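## Section 4. Working Rules for Tethered Humanoid Units in Furnished Rooms

This section applies to every site that operates a standing humanoid unit on a power or data cable in a room with ordinary furniture and appliances. It is to be read together with Section 3 (Unpacking and First Power-On) and Section 6 (Battery Operation). Where a site rule is stricter than a rule given here, the site rule applies.

The Vekemdale and Birmont sites follow this section in full. The Brivwood site follows it with the changes listed in its own annex, which may be requested from Wiesława Domański.

### 4.1 Responsibilities

Each session has one operator and one observer. The two roles may not be held by the same person, and they may not be exchanged while the unit is powered.

The **operator** starts and stops tasks, holds the control terminal, and signs the session sheet.

The **observer** holds the stop button and watches the unit and its cable at all times. The observer does not read the terminal, take telephone calls, or prepare objects for the next task while the unit is moving.

The **site lead** approves the room layout and any change to it. Site leads are Ghassan Atallah (Vekemdale) and Sun-ja Ra (Birmont).

> **CAUTION:** A session may not begin with only one person present, including sessions in which the unit is expected to stand still.

### 4.2 Preparing the Room

1. Confirm that the approved layout sheet is posted at the door and that the furniture matches it. If a desk, cabinet, or appliance has been moved, stop and call the site lead.

2. Sweep the floor. Grit under the foot changes the way the unit balances, and small hard objects can roll the foot sideways. Check the corners and the base of the walls as well as the open floor.

3. Wipe up any liquid and allow the floor to dry completely. Smooth tile and wood-look surfaces require particular care after mopping. Sessions planned for the morning should have the floor cleaned the evening before.

4. Check that desks and shelves do not rock when pushed by hand at the height of the top surface. A piece of furniture that rocks is to be leveled or removed.

5. Remove glass containers, knives, open drinks, and anything heavy from every surface within reach of the unit. Reach is measured with the arm fully extended and the torso turned to both sides.

6. Secure any item placed on top of a tall appliance. If the item cannot be secured and cannot be moved, the zone above the appliance is entered in the task file as a no-go zone.

7. Mark the observer's position with floor tape. The position must have a clear line of sight to both hands of the unit and to the cable, and must be outside the reach measured in step 5.

**Note:** Personal items such as coats and bags are to be kept outside the room. Items left inside are to be moved before power-on and may not be retrieved while the unit is standing.

### 4.3 Cable Handling

More sessions are stopped because of the cable than for any other cause. In the last review period, 12 of the stops logged at Birmont were entered under cable faults -- most of them a loop of slack that had come to lie in the path of a foot.

1. Inspect the full length of the cable before connecting it. Do not use a cable with a cut, a flattened section, or a loose collar.

2. Connect the cable at the upper back of the unit with the unit powered off. Press each connector until it seats, then pull gently to confirm.

3. Leave enough slack for the torso to turn fully in both directions without the connectors taking load.

4. Lay the remaining length behind the unit and toward the wall, away from the side on which the task will be carried out.

5. Plan the walking path so that the unit does not turn twice in the same direction without turning back. Repeated turns wrap the cable around the legs.

6. If the cable touches a foot while the unit is walking, the observer calls "hold" and the operator pauses the task. The cable is moved only after the unit has come to a full stop and the operator has answered "holding."

> **WARNING:** Never step over a cable while the unit is powered. Never pull a cable from under a foot.

### 4.4 Choice of Test Objects

Objects used for practice tasks should be light, soft-edged, and of a single strong color. Small balls, empty plastic cups, and folded cloths are suitable. The Kang object set, stocked at both main sites, meets these requirements and may be used without further approval.

The following limits apply to all other objects:

| Property | Limit |
|---|---|
| Mass, one-handed task | 300 g |
| Mass, task above shoulder height | 282 g |
| Sharp edges or points | Not permitted |
| Glass or ceramic | Not permitted |
| Liquid, open or closed | Site lead approval only |

Spare objects are kept in an open basket or tray on a stable surface. The basket should be light enough to give way if the hand strikes it. Baskets with a perforated wall are preferred to solid boxes, as the contents can be checked from the side.

**Note:** Objects that have fallen to the floor are inspected before they are used again. An object with a split or a sticky surface is discarded.

### 4.5 Tasks at Appliances

A refrigerator, oven, or washing machine is treated as a fixed obstacle with moving parts. Its doors can swing into the unit, and the unit can pull the appliance off balance.

1. Confirm that the appliance stands level and close to the wall, and that it does not tip when an upper door is pulled open by hand.

2. Open and close each door fully by hand. Note the space that the door requires and enter it in the task file.

3. Place the unit to one side of the door swing, with both feet flat and the torso free to turn toward the appliance.

4. Set the arm speed to the approach value. The full working speed may not be used within arm's length of an appliance.

5. Use one arm only. The second arm is held down along the side of the body with the fingers pointing to the floor. It is not to be used for support against the appliance or a nearby desk.

6. Raise the working arm to its target height before moving the hand forward. The combined movement -- up and forward at the same time -- is not permitted in furnished rooms.

7. Pause when the hand nears the door surface. The observer confirms aloud that the cable is clear of the feet before the operator continues.
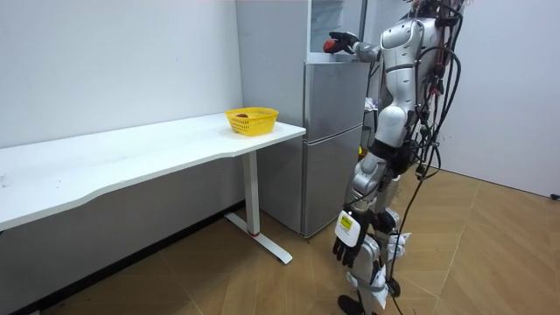 ### 4.6 Stopping and Recovery

There are three levels of stop. Both persons must be able to name them before signing the session sheet.

- **Hold.** The task is paused. The unit remains balanced and powered. Any person may call a hold, including a visitor at the door.
- **Controlled stop.** The unit lowers its arms and stands still. The operator gives this command from the terminal.
- **Emergency stop.** Power to the joints is removed. The unit may fall. The observer uses the button only when a person is at risk or when the unit has already lost its balance.

After an emergency stop:

1. Remain outside the reach of the unit until all joints are still.
2. Disconnect the supply at the wall.
3. Do not try to catch, lift, or turn the unit alone. Two trained persons are required.
4. Photograph the position of the unit, the cable, and any object it was holding.
5. Call the site lead. The unit may not be powered again until the site lead has signed the recovery sheet.

> **CAUTION:** The hand may remain closed on an object after power is removed. Do not pry the fingers open. Use the manual release described in Section 3.

### 4.7 Session Records

The session sheet is completed in ink before either person leaves the room. It states the layout number, the object set, the cable number, the tasks run, and every hold or stop with its cause. "No cause found" is an acceptable entry. A blank line is not.

Joint hours are copied from the terminal at the end of each session. Wrist and finger units are exchanged at 3,210 hours even if they show no sign of wear. Requests for replacement parts go to Ha-neul Ki.

Sheets are collected each Sunday by the duty operator and kept at the site where the session took place. Questions about how to complete them may be sent to I-seul Heo, who also holds the blank forms.

Changes to this section are issued every December. Printed copies from earlier issues must be removed from the room when the new issue is posted.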